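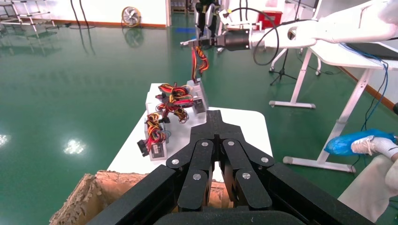

Sorting comes before testing, according to the bench lead at Pultcombe, and a power supply with its leads in a heap should go nowhere near the load tester. The workshop takes in computer power supplies and grades them for reuse. "Gather the leads first, then read the label," the lead said. "If the rating is under 250 watts, it goes to metals recovery." Units are logged in batches of 27. Cable bundles are tied 10 centimetres from the casing, a practice taken over from the Potier depot. Asked about colour coding, the lead was brief: "Yellow is 12 volts, red is five, black is ground. Check it with a meter anyway."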